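Ch. 7 – Dividing the Household: Who Gets What, and Who Says So

*Draft for the Friday group. Cases and footnotes still to be checked against the February printing.*

Chapters 5 and 6 dealt with the marriage ending. This one deals with the stuff. House, car, pension, the business if there is one, the dog. Most couples never see a judge over any of it. They settle, at a kitchen table or in a lawyer's office, and the court signs off. So why a whole chapter? Every one of those settlements gets made by people guessing what a judge would do. Get the guess wrong and you give away a house.

**Before you read on**

- Review "separate property" and "marital property" from Chapter 4.
- Know which system your state uses. Nine are community property states. The rest are equitable distribution, and equitable does not mean equal.
- Have a calculator. The math is easy but there is some.

### 7.1 The Sárközi problem

We'll use one couple all the way through. Ilona Sárközi and Gaetano Cocco, married in the town of Warley, no kids, no prenup. Ilona owned a small workshop called Kosa before the wedding. Gaetano worked for a supplier, Brinex, and quit in the fourth year of the marriage to keep Kosa's books. Unpaid. On paper anyway – he drew on the joint account like anybody would.

At the wedding Kosa was worth $53,000. At the filing date, more than $200,000. Her name on everything.

Whose is the difference?

Ilona's lawyer: it was hers, it stayed hers, and growth on separate property is separate. Gaetano's lawyer: the growth came from work done during the marriage, by both of them, and work during the marriage belongs to the marriage. Both are correct statements of law in a lot of states. That's the trouble with the topic and you may as well get used to it now.

### 7.2 Three questions, in order

Students tend to jump straight to the split. Don't. Courts take it in steps and so should your exam answers.

**Classify.** Is the item marital, separate, or some of each? Look at when it was acquired and how, then at what happened to it afterward. A gift from an aunt is separate. Put it in the joint checking account and pay the roof bill with it, and now you've got a tracing fight.

**Value.** What is it worth, and on what date? Filing, trial, separation – states differ. For a house you hire an appraiser. For a business you hire one each and they dissagree.

**Divide.** Only now do you get to percentages. In an equitable distribution state, expect a list of statutory factors: length of the marriage, health, earning power, contributions at home. 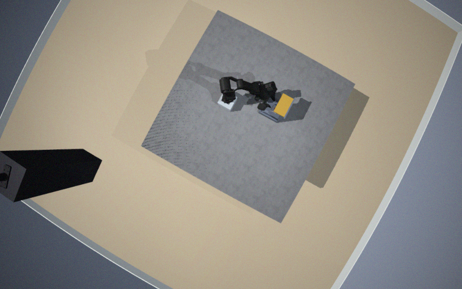
*Fig. 7.1. Robot arm over a gray mat on a beige floor (computer rendering).*

### 7.3 Active and passive growth

Back to Kosa. Most equitable distribution states ask what caused the increase. If the market went up and the owner sat still, that's passive, and passive growth on separate property usually stays separate. If somebody's labor did it, that's active, and the marriage gets a share.

Easy to say. Now suppose that in the same year Gaetano fixed the billing, a big customer named Melis signed on, and rents in Warley went up so the building itself gained value. Three causes, one number. How much of the number is labor? The expert will give you a percentage. Ask how she got it. Ask twice.

Watch the burden of proof too. In many states, once an increase during the marriage is shown, the owner spouse has to prove it was passive. In others the non-owner has to prove it was active. Same facts, different winner. We come back to this in 7.6.

### 7.4 What about debts

Shorter section, same steps. Classify, value, divide. One warning: a divorce decree does not bind the bank. If the judge orders Gaetano to pay the joint credit card and he dosen't, the card company can still come after Ilona. She can haul him back to court, sure, but her credit is already hurt. Clients are always surprised by this. Tell them early and in writing.

**Terms to know:** tracing, commingling, transmutation, active appreciation, valuation date, hold harmless clause.

Next up, 7.5: the marital home, and who has to move out while the case is pending.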